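Choosing a Laptop: How to Read a Spec Sheet
Handout 3, Buying and Supporting Business Computers
Updated June 17, 2021

Bring this handout to the lab session. We'll have four machines on the bench and you'll be filling in the comparison grid on the back page, so please read the section on processors beforehand even if you skim the rest. It's the part people most often ask me to repeat, and it's also my favorite!

1. Start with the user

Before you open a single product page, write down what the person does all day. A payroll clerk with two big monitors, a sales rep who lives in airports, a video editor: these are three different shopping lists, and a laptop that delights one of them will annoy the other two. Write it as a paragraph, in full sentences. A good one mentions where the machine gets used, what it plugs into, which programs stay open, and how often it travels.

Then set the budget. In our sample catalog prices run from $299 for the Girus student notebook all the way to $3,239 for the Drarkeo workstation, and there is wonderful stuff at nearly every step between. Your job is to find the step where your user stops noticing the difference.

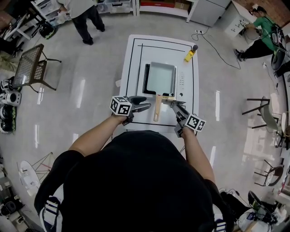
Square pan on a white induction cooktop, with a gripper in each hand.

2. Processors

The processor name tells you a family, a generation, and a power class, in that order of how loudly the box shouts it. The power class is the one to hunt for. Two chips with nearly identical names can behave very differently if one was built for a thin, cool body and the other for a thick one with a serious fan.

Look for these on the full spec sheet (the marketing page usually leaves them out):

Base clock and boost clock. Boost is a short sprint. Long jobs run much closer to base.
Core count and thread count. Helpful for compiling, rendering, and running several virtual machines. Less helpful for email.
Rated power, in watts. A higher figure usually means more speed over time, plus more heat and more fan noise.

Now the fun part. Put the Jendier and the Zamora side by side. On paper the Zamora has the faster boost clock, so most students pick it straight away. But the Jendier has a roomier chassis and a larger fan, and in our lab's long export test it finishes first every time we run it. Sustained performance is where laptops show their character, and I love watching a class discover this with a stopwatch.

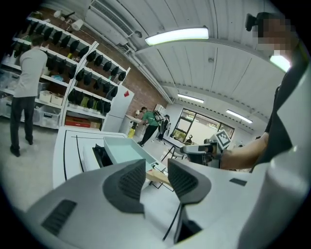 Memory is simpler, thankfully. For office work, 8 GB is livable and 16 GB is comfortable. Go to 32 GB for large spreadsheets, photo catalogs, or virtual machines. Check whether the memory is soldered to the main board. If it is, buy what you'll need for the full life of the machine on day one. If there's a free slot, you have room to grow, and you can often save some money at purchase.

Note the channel setup too. Two matched sticks will usually beat a single stick of the same total size, and integrated graphics feel that difference most. This catches out a lot of buyers who order the cheapest configuration and plan to "fix it later."

3. Storage

Any solid-state drive will feel quick next to a spinning disk. Between one NVMe drive and another the gap is much smaller in daily use, so capacity and ease of replacement should come first. Questions to ask:

Is the drive a standard M.2 module or soldered in place?
Is there a second slot?
Does the maker publish an endurance rating?
Is the drive encrypted out of the box, and who holds the recovery key?

That last question belongs on every purchase form you ever write. Copy it down now.
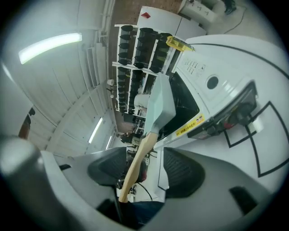
Mallet-like tool with a pale wooden handle, held between two ribbed pads.

4. Screens

Please look at the screen in person whenever you can. Spec sheets give you resolution in large type and brightness in tiny type, and for most people brightness matters more. A dim panel in a sunny office is misery. Aim for 300 nits as a floor, and 400 or more for anyone who works near windows or outdoors.

Shape makes a difference as well. A 16:10 panel gives you a few more lines of text than a 16:9 panel of the same width, and once you've written a long report on one it's hard to go back. Matte coatings cut reflections, glossy ones make colors pop. For color work, ask for the coverage figure and be sure which color space it refers to, as a high percentage of a small space is still a small space.

5. Keyboard, ports, and the things you touch

Type a full paragraph on every keyboard you evaluate. Not your name, a paragraph. Check the arrow keys, the Page Up and Page Down keys, and whether the power button sits somewhere you'll hit by accident (the older Girus put it right beside Delete, and we still have one in the lab so you can enjoy that for yourself).

For ports, make a list of what the user plugs in today and match it one by one. Watch USB-C closely. The same little oval opening may carry data only, or data and charging, or data, charging, and video. The symbol printed beside it helps, the manual is better, and testing with your own dock is best of all.
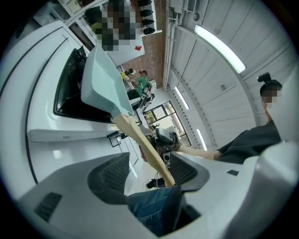
Mint-green dustpan with a long light-wood handle.

6. Battery claims

Quoted battery life comes from a particular test at a particular brightness, and each maker picks its own. Use the capacity in watt-hours to compare machines fairly, then run the same looped video on each one at the same screen setting. Write down the setting! A result with no brightness next to it can't be compared with anything.

Ask about battery replacement too. The Zamora's battery comes out with a few screws. The Drarkeo's is glued, and the job goes to a service center.

7. Warranty and support

Compare the length of coverage, the response time, and where the repair happens. On-site service costs more and is worth every cent for a user who can't be without a machine. For a fleet, keep a couple of spares imaged and ready. Also find out how long the maker promises firmware updates, and put the end date in your inventory.

For the lab

Work in groups of 5. Each group gets one user paragraph and all four machines, and picks a winner and a runner-up with reasons. Fill in the watts, nits, and watt-hours columns first. Leave the price column until last.

The September section will use the same grid with new models, so if you find a line on it that's confusing or missing, mark it in pen and hand it in with your work.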